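About us

Latero began at a kitchen table, when Korkor Addo was still managing housekeeping for a small group of guest houses and Delali Nartey was writing safety procedures for other people's machines. They kept coming back to the same question: what ought a robot to be allowed to do in a room where somebody will later stand barefoot? We have been answering it, page by page, ever since. There are 11 of us now, and the kettle is rarely off.

Our main work is the Clidum code, a set of good-practice rules for robots that handle linen, baskets and bathroom fittings. The first edition came out on 4 May 2021 and had 54 rules in it, some of them (we admit it) rather fussy. Bernice Gbeho has looked after the wording from the start, and she will not let a rule through unless a cleaner and an engineer both read it the same way.

We like to write in real rooms. Bathrooms are awkward, lovely places to learn in — glass, polished tile, a drain in the floor, towels that hang wherever they please — and a rule that sounds sensible in the office can look quite different beside a shower tray.
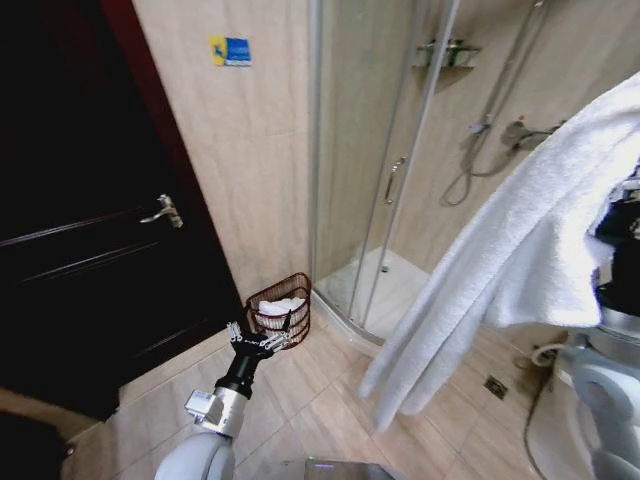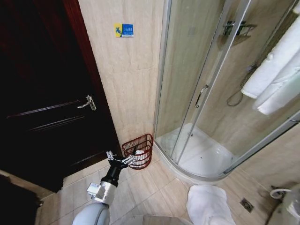
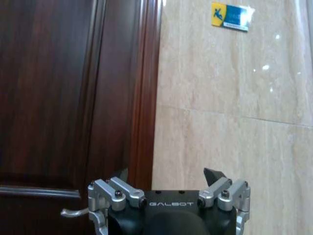
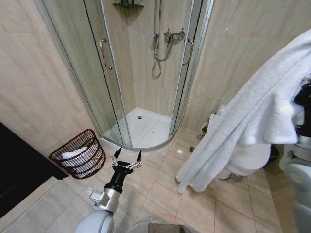 Bathroom work for the Clidum code, with the gripper open in all four views.

A few of the rules people ask us about most:

Approach glass slowly, and keep the elbow as well as the hand clear of it.
Treat every tiled floor as slippery, sign or no sign.
Keep clean towels and used ones apart, and wipe the fingertips between the two.
Stop if a person opens the door, and wait to be told to carry on.

Mawuli Agbeko runs our training days, which take 7 people at a time so that everybody gets a proper turn at the controls. Zuweira Quaye answers the letters, and there are a good many of them. If you have found a rule that doesn't suit your building, do write to her. The next edition is due in July and she is still taking suggestions.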